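# Chapter 4: Drawers and Small Cabinets

In Chapter 3 we looked at open shelves, where everything is in view and the hand goes directly to the object. A drawer is different. The user must first pull it, then look down into it, and only then take the thing out or put it in. Each of these three steps has its own needs for space, and in this chapter we will study them one after another.

Drawers are found in every room of a house and in most workplaces, but they are rarely measured before they are bought. In November, the storage survey of the Oltwood housing estate received 3,416 answers. Residents were asked which piece of storage they would change first if the cost was not important. The drawer under the kitchen worktop came first, and the small free-standing cabinet beside the bed or the desk came second. The complaints were mostly of one kind: the drawer did not open far enough, or the objects inside it fell over.

## 4.1 The small cabinet with one deep drawer

A small cabinet has to do two jobs. Its top is a table, and its inside is a store. People put on the top the things which they use many times a day, such as a bowl, a lamp or a pair of glasses. The things which are used less often, or which should stay upright and out of the way, go into the drawer.

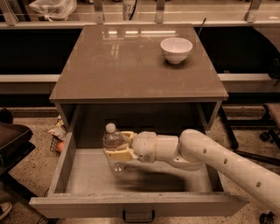

*Fig. 4.1. Small cabinet with the drawer fully open. Source: Drinico picture collection, June 2026.*

The cabinet in Fig. 4.1 has a glossy top, with a white bowl standing towards the back. Such a surface is easy to wipe, but it also reflects the ceiling lights, and for this reason some people prefer a matt top near a reading place. The handle is a dark metal one in the shape of a U, placed in the centre of the drawer front. A central handle helps the user to pull in a straight line. When the pull comes from one side, a wide drawer may turn slightly and stick.

Notice also the bottle, which stands upright in the drawer. For upright storage, the inner height of the drawer must be greater than the height of the tallest object, including its cap. Students often measure the front panel instead and forget that the runners and the drawer floor take a part of this height. We will call the height which remains the *clear height*.

## 4.2 Full and partial opening

A runner with partial extension leaves the back part of the drawer inside the cabinet. Small objects move there and are forgotten. A runner with full extension brings the whole floor of the drawer into the light, but it asks for more free space in front of the furniture.

In the Jardine method, which we use in this book, the free space in front is found by adding 60 cm for the standing person to the length of the open drawer. If there is a chair or a basket on the floor nearby, it should be drawn on the plan too.

**Key words:** clear height, runner, full extension, partial extension, front panel

**Before you read section 4.3,** measure one drawer in your own home. Write down its clear height, its inner depth and the distance it travels when you pull it. You will need these three numbers for the plan in section 4.5.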